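Re: [kitchen-swap] Is it worth replacing everything with one matching set?

Oratile Mabuza wrote:
> I'm moving into the Hlongwane Street place in August and I'm tempted to
> give away all my odd mugs and plates and start over. Zurkine has a 40-piece
> set on its site, everything matching, and the page says the glaze is
> "chip-proof for life." The reviews are glowing, 257 of them. My sister
> swears by Justex, which costs more but is supposed to be lighter. Has
> anyone lived with either one for a while? I don't want to spend the money
> twice. Also, does a matching set make a small kitchen feel less cluttered?
> That's what all the articles say.

Oratile,

I'd hold off. I have no grudge against matching dishes, and I grew up with them, but I have trouble with nearly every claim in your message that came from somebody selling something.

Start with "chip-proof for life." Whose life? I went and read the warranty page. It covers "manufacturing defects in the glaze," and a chip you make by knocking a plate on the faucet is called impact damage, which they leave out. So the promise covers the chips that were there when you opened the box. I wrote to ask if I had that right and got a form letter thanking me for my interest in Zurkine.

On the 257 reviews: sort them by date. I did, and most of them were posted within the first weeks after the set went on sale. People are reviewing the unboxing. I'd like to hear from someone who has run those bowls through a dishwasher for two years, and I found exactly one such person. She liked the plates and said the mug handles got too hot to hold. One person isn't much to go on, but I trust her more than the rest put together.

Now the 40 pieces. Look at how they get to that number. A saucer is a piece. In some sets the lid of the sugar bowl is a piece. If you don't use saucers (do you? I have never seen you use one) then you are paying for a stack of little plates to live at the back of a cupboard. I had the same thing with a Drarano set years ago, and when I moved I found the egg cups still in their paper.

I can't say much about Justex. My neighbor has some and it is light, I'll give your sister that. Whether light is good depends on you. I like a mug with some weight to it, and I don't trust a dinner plate that slides when I cut toast.

As for a matching set making a small kitchen feel less cluttered, I have read those articles too. They are nearly all shot in kitchens bigger than my living room, with a lemon in a bowl and no toaster. I think clutter comes from having too many things for the shelf, and a new set of forty will give you more things. What did help at my place was getting everything off the counter and giving the daily stuff one spot along the wall, all different kinds together, whatever I reach for every morning.

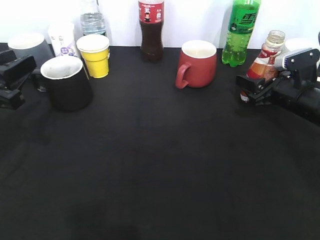
The other stuff went into a box in the hall closet, and if I hadn't opened it after a couple of months it was going to the thrift store. I did open it twice, once for the big platter and once for the gravy boat. I kept those two and let the rest go.

Before you order anything, measure the inside of your cupboards. The listing gives the dinner plate size in tiny type near the bottom, and plates have gotten wider over the years while a lot of older apartments have shallow cupboards. I know someone in your building, at number 803, whose cupboard doors won't shut on her new plates – she keeps them in the oven and takes them out whenever she bakes.

If you still want them to match, buy plain white plates from a restaurant supply store, one or two to start with. Live with those for a month. They are cheap and they stack tight, and when one breaks you can get another just like it, which I doubt you can say for a glaze color with a name like "Morning Fog."

And please don't give away the odd mugs yet. You can always do that in the fall.

If anyone on the list has had the Zurkine set for more than a year, I would really like to hear about it, good or bad. I'm willing to be wrong about the glaze. I would want to see the plates, though.

> I don't want to spend the money twice.

Then don't spend it once until you've moved in and cooked a few dinners there.

2 replies | 0 shares

Copyright March 2020, the kitchen-swap list and its members | Contact the list owner | Back to top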